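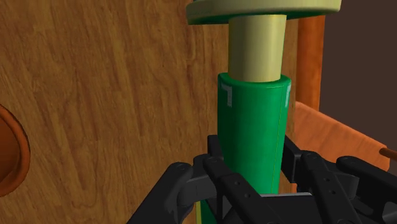
附图一 绿色圆柱与黑色夹爪,计算机渲染

工单 623
主题:升级 Viltico 之后,绿色全部发灰发闷
提交方:Remstead 图片工作室
设备:Clarnon 大幅面喷墨打印机,Viltico 打印流程软件,Ebihara 棉质哑粉纸
处理人:Farhad Dehghan
状态:已解决,保留讨论

客户首次描述

你们好!先说一句,这台 Clarnon 我们用了三年,真的喜欢,哑粉纸上的暗部层次到现在还会让来取件的人凑近了看半天。所以这次出问题我特别想弄明白到底是哪一环。

我们正在做一本植物摄影的挂历,一共 12 张,大部分是苔藓、蕨类和雨后的竹林,可以想象绿色有多重要。七月初打的样张非常漂亮,摄影师当场就签了字。上周把 Viltico 升到新版本,然后重打同样的文件,绿色就不对了。蕨类的嫩叶原来是那种透亮的黄绿,现在像蒙了一层灰,往橄榄色上靠。红色也弱了一点,天空倒是差不多。中性灰看起来没有偏色。

已经做过的事:喷嘴检查,没有断线。清洗了一次打印头,没变化。换了一卷新的同型号纸,没变化。重启过电脑和打印机,也没变化。显示器上看文件还是好好的。

想问的是,是不是新版本把墨量改了?我们有没有办法退回旧版本?挂历的交期还有余地,我更想搞清楚原因,不想靠拉饱和度糊弄过去。

支持回复 一

谢谢,写得这么清楚的工单看着就高兴!尤其是"中性灰没有偏色"这一句,帮我们省了很多事。

我先讲一下思路。如果是某一路墨水供应不足,灰阶一般也会跟着跑,因为哑粉模式下的灰是几路墨水一起叠出来的,缺了哪一路都很难保持中性。喷嘴图是完整的,灰又是正的,打印头的嫌疑就小了很多。纸换过新卷,结果一样,纸的嫌疑也先放下。

剩下的方向主要在色彩管理这条线上,也就是文件里的数字在送到打印机之前被怎么解释、怎么转换。请先不要再清洗打印头,清洗很费墨,维护仓也会更快填满。

麻烦您提供下面这些:

七月那张签过字的样张是用哪个预设打的,预设名称请照抄。
现在用的预设名称。
源文件的格式,以及在修图软件里看到的色彩空间。
Viltico 里"输入"那一页的设置,请逐项抄给我,尤其是关于嵌入特性文件的那几行。
同一个文件,不经过 Viltico,直接从修图软件用 Clarnon 的驱动打一张小尺寸,看看绿色如何。

最后一项最有价值。尺寸不用大,明信片大小足够,纸用同一卷。直接打印的时候请在修图软件里选择"由应用程序管理颜色",同时在驱动里把色彩调整关掉。这两个地方要是都开着,颜色会被转换两次,那样得到的结果就没法比较了。

Farhad

客户回复 一

哇,直接打印的那张是对的!我把它放在签字样张旁边,两张嫩叶的颜色几乎分不出来。那就是说打印机没事,纸也没事,我一下子放心了。

预设名称:签字样张用的是"棉质哑粉 高精度 旧",现在用的是"棉质哑粉 高精度"。升级的时候程序问我要不要迁移预设,我点了要,结果列表里就剩下后面这个,带"旧"字的不见了。

源文件:分层的 TIFF 合并之后另存,色彩空间是 Adobe RGB,十六位。摄影师交来的就是这样,我们没有转过。

Viltico 的输入页:
RGB 默认特性文件:sRGB
CMYK 默认特性文件:出厂值
使用嵌入的特性文件:未勾选
RGB 渲染意图:可感知
黑点补偿:已勾选
灰度图像保持单色:未勾选

我不太确定第三行以前是不是勾着的。说来惭愧,这一页我从来没有动过,装机的时候是师傅给调好的。

支持回复 二

太好了,这个对比做得非常漂亮,问题基本锁定在第三行。

讲讲为什么。您的文件是 Adobe RGB,这个空间里的绿色比 sRGB 能表示的更鲜。同样一组数字,放在 Adobe RGB 里是很艳的绿,放在 sRGB 里就要收敛许多。文件里嵌着的特性文件就是一张说明书,告诉后面的软件该用哪一把尺子去读这些数字。现在"使用嵌入的特性文件"没有勾,Viltico 就把说明书丢在一边,改用默认的 sRGB 去读。数字一个没变,读法变了,绿就闷下去了。

这也能解释您看到的其他几点。两个空间的灰轴对得很齐,RGB 三个值相等的时候在哪个空间里都是中性,所以灰不会偏。蓝色那一角两者很接近,天空就没怎么变。红色受一点影响,幅度比绿小。您最初描述里的每一句都对得上,我读到的时候就有点兴奋,只是还得看到设置才敢说。

操作步骤:

一、在 Viltico 里打开队列管理,选中现在的预设,先复制一份,给副本起个您认得的名字。
二、在副本的输入页勾选"使用嵌入的特性文件"。
三、RGB 默认特性文件保留 sRGB 不动。它只在文件没有嵌入信息的时候起作用,而没有嵌入信息的文件多半来自网页或手机,按 sRGB 去读比较稳妥。
四、保存,关闭队列管理,再打开一次,确认勾还在。
五、把已经在列表里的旧任务删掉,重新导入文件。旧任务会沿用导入时记下的设置,改了预设也不会自动更新。

第五步很容易漏,请一定重新导入。打一张同样的小尺寸,和直接打印的那张放在一起看。看的时候请在同一盏灯下,最好等样张放一阵子再比,哑粉纸刚出来的时候暗部会显得浅一些。

关于退回旧版本:可以退,安装包我们还保留着,但照目前的情况看用不着。

Farhad

客户回复 二

报告进展!我先犯了您说的那个错,没有重新导入,打出来还是灰的,心凉了半截。然后往上翻看到第五步,删掉任务重新来,嫩叶一下子就回来了!!我在打印机前面喊了一声,把隔壁裁切台的同事吓了一跳。

小尺寸过关之后我就把整本挂历排进去打了。结果大部分都和签字样张一致,可是有两张还是有点奇怪,就是苔藓特写和竹林那两张。苔藓那张整体还行,高光里最艳的那一块绿糊成一片,细小的叶尖看不出来了。竹林那张正好反过来,层次都在,就是比样张平。

这两张也都是 Adobe RGB 吗?我查了,竹林那张是。苔藓那张写的是 ProPhoto RGB。摄影师说那一张是后来补拍的,导出的时候换了台电脑。

另外还有件事,Viltico 的日志里有一行提示,说苔藓那个文件"超出色域的像素已处理",我以前没见过这句话。要紧吗?

支持回复 三

恭喜,主要问题解决了,您那声喊我在这边都替您高兴。

两张图分开说。

苔藓那张。ProPhoto RGB 非常宽,能容纳的绿比任何喷墨打印机印得出来的都多。文件里最艳的那部分绿,Ebihara 这款棉质哑粉纸确实到不了,只能往里收。怎么收,由渲染意图决定。可感知会把整体一起往里压,给超出去的部分腾出位置,相邻颜色之间的差别多半能留住。相对比色则让能印的颜色保持不动,超出去的直接贴到边上,原来有差别的两个绿可能都落在同一个点上,叶尖就糊了。

您输入页写的是可感知,照理不该糊得这么厉害。请检查一下副本预设里这一项是不是还在可感知。复制预设的时候,渲染意图偶尔会回到默认值,而这个版本的默认值是相对比色。已知的小毛病,我已经把您的情况附到内部记录里了。

日志里那句提示不要紧,只是告知,旧版本也在做同样的处理,只是没有写出来。它可以当成一个很好用的信号:看到它,就去软打样里看一眼哪里会被收进去。

竹林那张我还没有把握。层次都在但显得平,有几种可能。能不能请您告诉我,竹林的签字样张是和其他几张同一天打的吗?用的是同一个预设吗?观看的时候样张和新图放在什么光线下面?

顺便推荐一下软打样,如果您还没有用过的话,它真的会改变工作方式。在修图软件里选上这款纸的特性文件,打开"模拟纸张颜色"和色域警告,屏幕会立刻变得灰一些,第一眼谁都不喜欢。看上一小会儿,眼睛适应了,再和实物样张对照,会发现非常接近。摄影师可以在这个状态下自己决定苔藓的高光要怎么取舍,比让软件替他决定要好得多。

Farhad

客户回复 三

渲染意图那一项果然变成相对比色了!您说得一点不差。改回可感知,苔藓的叶尖出来了,最艳的地方比屏幕上收敛一点,但是层次漂亮极了。摄影师坐在我旁边试了一下软打样,开始皱着眉头,后来就停不下来了,把另外几张也拿出来重新看。他说想把苔藓的高光再往回拉一点点,自己动手,不交给软件。

竹林的事我去翻了打印记录。签字样张那天,竹林是最后打的,预设一样,纸一样。不过我发现一件事:那天下午我们把看样的桌子挪到了窗边,竹林是在窗口的自然光下签的字,别的几张是在标准看样灯下面签的。新图我都是在看样灯下比的。

所以我把竹林的旧样张和新图一起放到看样灯下,再一起拿到窗边。在灯下两张差不多,在窗边两张也差不多。也就是说,新图没有变平,是我拿"窗边记忆里的竹林"去和"灯下的竹林"比了。哎呀,写出来有点不好意思,不过我宁可写在这里,别人看到也许能少走一圈。

还有个小问题。新版本处理大文件好像变慢了。竹林那张从导入到开始打印要将近 14 分钟,以前印象中没有这么久。不影响结果,就是等得有点着急。

支持回复 四

完全不用不好意思,看样光线是我们遇到得最多的情况之一,很多人到最后也没往那边想。您把旧样张和新图放在一起、换两个地方各看一次,正是标准的做法。

哑粉纸对光线的方向也敏感。窗边的光从一侧来,纸面的纤维会有一点点阴影,看起来反差大一些。头顶的看样灯比较均匀,这点起伏就被抹平了。挂历最后会挂在各种各样的墙上,我的建议是统一在看样灯下签字,再拿到普通室内光下看一眼有没有大的意外。

关于速度。请看一下 Viltico 的临时目录放在哪块硬盘上,在"首选项"的"存储"一页。升级程序有时会把它改回系统盘,要是系统盘空间吃紧,大文件就会慢下来。另外那一页下面有一个"导入时生成全尺寸预览",新版本默认是打开的。对十六位的大 TIFF 来说,这一项很花时间。您主要靠修图软件看图,可以把它关掉,打印质量不受影响。

等您的结果。

Farhad

客户回复 四

临时目录确实跑到系统盘去了,那块盘快满了。我把它改到旁边专门放工作文件的固态硬盘,又关掉了全尺寸预览,再导入竹林,去接了杯水回来已经在打了。快得我以为它漏了什么,还特地拿放大镜看了边缘,都好好的。

星期日摄影师又来了一趟,我们把整本从头到尾在看样灯下过了一遍,全部签字。苔藓是他自己调过高光的那个版本,我觉得比最早的样张还要好看,他嘴上没说,不过把那张单独多要了一份。

趁着这股劲,我想自己给另一款纸做特性文件。那款纸也是 Ebihara 的,比现在这款薄,表面更细,纸厂网站上提供的特性文件用起来总觉得阴影偏重。我们有一台分光光度仪,一直没怎么用。Viltico 里有几种色块图可以选,最少的那种很快,415 色块的那种要占满一整页多。选哪个好?打完之后能不能马上测?

支持回复 五

听到全部签字真是太高兴了!做自己的特性文件是件很有意思的事,做完第一个就会想做第二个,请做好心理准备。

选 415 的那种。最少的那一套用来应急可以,暗部和高饱和区域的采样太稀,您在意的正好是阴影。再往上还有更多色块的图,对一台状态稳定的打印机来说,多出来的收获很有限,手动测起来又很累。

打之前:

先打一张喷嘴图,确认完整。
在 Viltico 里给新纸单独建一个介质,别在棉质哑粉的介质上改。
先做墨量限制和线性化,再打特性文件的色块图。顺序反过来的话,后面一动线性化,前面的特性文件就作废了。
色块图必须关闭一切色彩管理来打。Viltico 里从"制作特性文件"的向导进去会自动关闭,从普通队列进去则不会。请走向导。

打完之后不要马上测。哑粉纸看上去干得很快,摸着也不沾手,可颜色还会继续变一阵子。请把色块图平放在没有阳光直射的地方,不要叠放,过一夜再测。赶时间的话也至少等到第二天早上。要是急着收起来,中间垫一张没有荧光增白剂的白纸。

测的时候:

仪器先在自带的白瓷板上校准,换一页再校准一次。
色块图下面垫几张同样的空白纸。薄纸会透出桌面的颜色,您这款比棉质的薄,这一点更要留意。
扫描的手要匀速,宁可慢一点。软件提示某一行读取有误,就重扫那一行,不要点忽略。
测量条件选 M1,如果您的仪器支持的话。不支持就选 M0,并且在特性文件的名字里写上,以后自己好分辨。

做好以后,请拿一张灰阶渐变、一张肤色和一张暗部多的照片各打一次,别光用竹林来检验。竹林那么好看,什么特性文件打出来都会让人心软。

阴影偏重的问题,做完再看。如果用自己的特性文件打出来还是重,就要回头看墨量限制,很可能是总墨量给得太高,暗部早早就堆到一起去了。

Farhad

客户回复 五

做好了!走了向导,放了一夜,早上九点开始测,中间有一行重扫了三次,原来是我袖子把尺子蹭歪了。生成的特性文件装进去,阴影真的打开了。暗部那张用的是一幅夜里的老巷子,墙角的砖缝以前是一片黑,现在一块一块看得见,又没有发灰。

灰阶渐变在最暗的一端有一点点跳,不凑近看不出来。我按您说的,回头看了墨量限制,向导建议的值比我手动填的低,我当时觉得多给一点墨会更黑,就往上加了。改回建议值重新做了线性化,又重新打色块图,再放一夜,再测。第二遍手熟多了。跳的地方没有了,黑也没有变浅!我一直以为墨多就是黑,这次算是亲手推翻了。

这张工单可以关了。只是有个请求,能不能不要删,我想发给另外两个做版画输出的朋友看。他们也在等着升级 Viltico,我猜他们那一页也从来没有人动过。

支持回复 六 关闭说明

当然可以,工单会以只读形式保留,链接长期有效。墨量那一段我特别喜欢,过了某个点以后,再加墨只会让纸面起皱、干得更慢,黑度反而停在原地,您的两次测量就是最直接的证明。

给以后翻到这里的人留一份处理记录。

现象:升级 Viltico 并迁移预设之后,Adobe RGB 文件的绿色变灰,红色略弱,蓝色与中性灰基本正常。
原因:迁移后的预设没有勾选"使用嵌入的特性文件",文件被按照默认的 sRGB 读取。
处理:复制预设,勾选该项,删除旧任务后重新导入。
附带一:复制预设后渲染意图可能变为相对比色,请核对。此项已提交开发组,下一次更新之前仍需手动检查。
附带二:升级后临时目录可能回到系统盘,全尺寸预览默认打开,二者都会拖慢大文件的导入。
附带三:日志中"超出色域的像素已处理"为告知性提示,无需操作,建议在软打样中查看。

升级之前,请在队列管理里把每个预设导出一份,放到 Viltico 安装目录以外的地方。导出的文件很小,用旧版本和新版本都能打开。输入页和存储页最好再手抄或打印一份,贴在打印机旁边的墙上也行。

Farhad Dehghan

关闭后补充留言

我是上面说的做版画输出的朋友之一。照着导出了预设再升级,升级完打开输入页一看,那个勾果然没了!勾回去,两分钟的事。我这边还多一个情况:灰度扫描的铜版画,升级后打出来微微发暖,不知道算不算同一个问题。

支持回复 七

不算同一个,不过就在同一页,往下看最后一行"灰度图像保持单色"。铜版画的扫描件如果是灰度模式,勾上这一项,Viltico 会走单独的灰阶通道,不再经过 RGB 转换。勾之前请确认文件里没有需要保留的纸色,要是扫描件是 RGB 模式、带着旧纸的暖调,这一项对它不起作用。

如果勾上之后还是偏暖,请另开一张新工单,附上所用的介质名称和一张灰阶渐变的测量值,标题里写上工单 623,我就知道前情了。

Farhad

补充留言

勾上就好了,灰得很干净,刻线的边缘也比之前利落。谢谢!新工单不用开了,我去导出另外两台机器的预设。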